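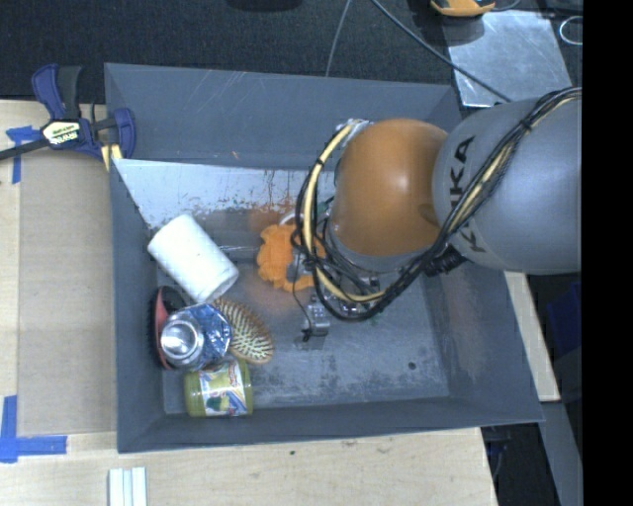

The Nolte 2808 on the wooden tabletop, showing its scuffs.

Nolte 2808 gray bin, long-term review
Posted December 17, 2019

I bought the first of these in March from the Suter store out in Sodness, for $15, because the cardboard box I'd been sorting parts into had gone soft at the bottom. I wasn't planning to have opinions about it. Then I bought another one, and then I started telling people at other benches about it, so I may as well write the review and get it out of my system.

It's a big gray rectangular bin with tall walls and no lid. If you want a lid you can stop reading, Nolte doesn't make one for this size (I asked). There are no dividers in the box either, and no label holder. You get a bin with a sticker on the bottom.

I'll start with the size, which is the thing I got wrong when I ordered. It's big. On a table it takes over the middle and everything else gets pushed out to the edges, and if your table is small you'll be putting your coffee on the floor. I cleared off a shelf for mine thinking it would live up there between jobs, and it stuck out so far I kept walking into it with my shoulder. It went back on the table the same week and has stayed there pretty much ever since. Measure first! Measure at the rim, too, not down at the floor, because the walls slope and the top is quite a bit wider than the base.

About those sloping walls. I've seen people complain that you lose floor space to the slope, and sure, you do. But I like them a lot. Small stuff slides down instead of getting wedged in a corner, and it's so much easier to reach in from the side and pick up one thing without scraping your knuckles. My old straight-sided Oritz tote was miserable for that. I'd end up tipping the whole thing over to get at one washer. With the Nolte I tend to heap things against the left wall and keep the rest of the floor open, so whatever I'm working with next has a clear spot all to itself. It's not a system, exactly, but it has stuck.

The height is good for anything that rolls or bounces. It's less good for anybody short, or anybody sitting down. I can't see the near side of the floor from my stool at all and have to stand up and look over the rim, and I've "lost" things in there that were sitting right up against the wall closest to me. If you mostly work seated, I'd look for something shallower.

Now the rims. They're thin. I went back and forth on whether this bothers me. A thin rim means it's easy to hang a clip-on light, and easy to get your fingers around. Full of heavy stuff, though, it digs into your hands when you carry it across the room, and I've started wearing gloves for that. The Oritz has a fat rolled edge that's much kinder. If I had to haul my bin up and down stairs every day I'd probably be writing a grumpier review.

Okay, wear and tear, which is what people ask me about most. You can see in the photo what you're in for. The floor is all light scratches and cloudy scuffs, and there are thin diagonal scratches on the far wall. They show up pale against the gray, so the bin looks well used and there's no hiding it. The reddish-brown discoloration is on there too, along with rusty-looking specks and some dark streaks on the whitish section up at the back.

Can you get that off? Partly. Dish soap and a nylon brush got rid of the greasy film on my bins and did nothing at all for the rust color. Baking soda paste did a bit more. I tried a 400-grit pad on the second bin, thinking I'd take the marks down and be done, and all I got was a big dull patch that grabs dirt faster than the part I left alone. Going over it again with 1000 helped the feel of it but it never looked right. So my advice is to skip the sanding completely, wipe it out at the end of a job, and let the stains be stains. It's a parts bin.

What I will say is that the color was a good choice. Bright things are really easy to spot against gray -- anything orange practically jumps out at you -- and I waste a lot less time squinting than I did with the black Oritz, where every dark fitting vanished the second I set it down. Dull metal is the weak spot. Bare steel on a worn gray floor is hard to pick out, particularly in the evening. I drop a sheet of white paper in when I'm sorting small steel bits and that fixes it well enough.

Sitting still, it's been fine. Mine doesn't wander around the tabletop when I'm rummaging, at least once there's some weight in it. Empty, it'll shift if you bump it. I stuck a square of rubber shelf liner under the one that gets used hardest and haven't thought about it since. That also saved the table, which had picked up a couple of scrapes from me dragging the bin toward me over and over.

A few odds and ends that didn't fit anywhere:

The sticker on the bottom is awful to remove. Hair dryer, then a plastic scraper, then rubbing alcohol.

They nest, but tightly. I left my two stacked over a damp couple of weeks and had to sit on the floor and brace my feet against one to get them apart. Put a rag between them.

The corners inside are where the grit collects. A dry paintbrush gets it out better than a cloth does.

Suter sells what looks like the same bin under a different stock number for a little more money. I held them side by side in the store and couldn't tell you what the extra is for, so check for 2808 on the tag.

So would I buy it again? I did, so yes. For sorting, for holding a mixed pile of parts you need to pick through, for keeping a job together in one spot, it's the best thing I've had on a table at this price. For carrying heavy loads I'd take the Oritz, ugly as it is. And if you care about your stuff looking new, get something in a speckled finish, or buy a liner on day one.

Four stars out of five from me. The missing star is mostly the rim, and a little bit that sticker.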